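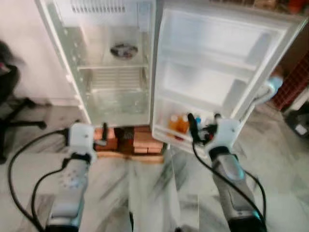 The head of household trials at Cista does not own a robot and says she would not buy one at the moment. She has a dishwasher, a washing machine and a vacuum cleaner with a cord, and she thinks they are better value than anything with arms will be for a while.

"People are surprised when I say that," she told me when I visited the firm's offices in Akow in May. "They think I must be down on the whole idea. I'm not. I've worked on it for years. I'd just like us to be straight about what stage we're at."

Cista tests two-armed machines on ordinary chores. It does not build the arms. It buys them in, fits grippers and cameras, and spends its time on the part that decides what the arms should do next. The trial programme is called Ondis, and it covers the kitchen and the living room, with a smaller strand on shop work. Fridges come up more than anything else.

"A fridge is a good test because everyone has one and it has a bit of everything in it," she said. "There's a door, and the door has a seal that holds on and then lets go all at once. There are shelves you can see through. There are bottles in the door that are close together. If a machine can take one bottle out of a fridge door and put it back without disturbing the one next to it, I'm interested. If it can do it in a fridge it's never met before, I'm very interested."

How often does it manage the second one? She went to look up the figure. Over the first stretch of Ondis the team logged 3,158 attempts at taking a single item from a fridge door. In fridges the system had been trained on, most of them went well. In unfamiliar ones the success rate was 46 per cent.

"So a bit worse than tossing a coin. And I count it as a failure if a person had to step in, even just to nudge the door. Some groups don't. I'm not criticising them, but you do need to ask what was counted when somebody gives you a number."

She is patient about the failures and happy to list them. The arm closes on a bottle at the wrong height and it tips. The gripper gets in, but the wrist behind it catches on the shelf. The door swings back a little while the arms are busy and everything the machine thought it knew about the position of the bottles is out of date. Clear plastic is a regular nuisance. A cluttered shelf is bad, and a bare one can be nearly as bad if the light bounces about inside.

"Height is another one. You'd be amazed how different fridges are in height once they're in somebody's home. They're on the floor, they're on a worktop, they're on bricks, they're on a bit of old cupboard. A person bends or doesn't bend and never thinks about it. For us that can be a whole afternoon."

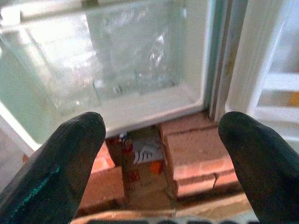

Is a camera on the gripper enough for the machine to find what it is reaching for?

It helps most in the last few centimetres. A camera at the wrist can see past the arm, which often hides the object from a camera higher up, but it loses track of the rest of the room as it gets close. Cista uses both views together and lets the system lean on whichever one is more useful at that point.

She said the wrist view had changed the work a good deal. Before it was added, a lot of attempts went wrong at the moment of contact, when the higher camera was looking at the back of a gripper. The team now gets fewer of those, and more of what she calls slow failures, where the arm hovers near an object, backs off, tries again and eventually runs out of time.

"I prefer a slow failure. Nothing gets broken. But if I'm waiting for my milk, I don't care which kind it is."

Speed is the complaint visitors make most. Fetching a bottle, when it works, can take four minutes from start to finish. A person does it without breaking off a conversation. She does not think this matters as much as people expect, at least in homes. A machine that tidied the kitchen slowly overnight would still have tidied the kitchen by morning. Her worry is what happens in those hours if something goes wrong and everyone is asleep.

"Say it drops a jar at two o'clock. Does it know it's dropped a jar? Does it stop? Or does it carry on and roll through it? At the moment I'd want a person in the building, and awake, and once you've got a person in the building and awake they might as well wipe the side down themselves."

Shops are a different matter, in her view. Cista has been talking to Queiroz, a small grocery chain, about filling shelves from crates after closing. The crates are a known size, the shelves are a known height and the stock arrives in a known order. The floor is flat. There are no pets.

"That's a job I can see being done by machines fairly soon, parts of it anyway. Tins and boxes first. Bottles if they're not glass. Soft fruit, forget it for now." She paused over that. "Well, people have shown soft fruit. I've seen it done. I haven't seen it done all night."

I asked what a shop manager would get that they don't get from the staff they have. She said the honest reply was not much this year. The machine would need somebody to bring the crates out, take the wrapping off and deal with anything that had been packed badly. Queiroz had worked out that preparing one branch would cost nearly £4,000 before any machine was switched on, mainly for moving shelving and changing the lights.

"They were quite relaxed about it. They said they'd spent more on a cheese counter."

Back in the home, the other chore Ondis concentrates on is clearing a table. It sounds easier than the fridge and in some ways it is. There is no door, and both arms have room to move. The trouble is deciding what should go. A half-full bottle might be finished with or somebody might be coming back for it. Handing the machine a list of objects gets round that, but then somebody has to write the list.

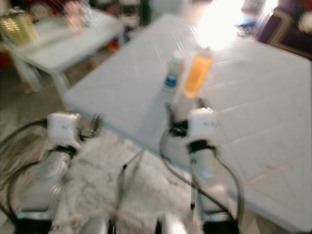

Two bottles on a white plastic table, with the grippers close by.

"Bottles are where we start people off when they join," she said. "They stand up, they've got a neck, they've got a cap, you can describe them in a sentence. Then you put one in front of the other, or you put it where the sun comes in, and the new starter finds out it's harder than it looked."

Bright light on a pale surface causes more lost attempts than dim light does. So does the machine's own movement. When it turns or rolls forward, the pictures smear, and the system has to wait for them to settle or act on something blurred. The present version waits. A later one is meant to cope while moving, and she would like that by next spring, though she wouldn't promise it.

Rugs are a sore point as well. A machine on wheels needs to know whether it is about to climb on to something soft, and its arms sit at a slightly different angle once it has. The team has had reaches land short for that reason alone.

I asked which chore she expected to be finished first, in the sense that a family could leave a machine to it and go out. She thought for a while and said putting shopping away in a cupboard, provided the cupboard had no door and the shopping was all packets. Folding towels might come at a similar time. Loading a dishwasher would be later than people hope, because of the bottom rack and the way plates from different sets don't stand up alike. Making a bed she put a long way off.

"And ironing I've told them I won't have in the programme. We've got enough to do."

She had to get back to the trial area by three, where the afternoon session was starting again on fridge doors. On the way down she said the hinge side had given them trouble that week. Most of the fridges they had trained on opened one way, and they had just been sent two that opened the other.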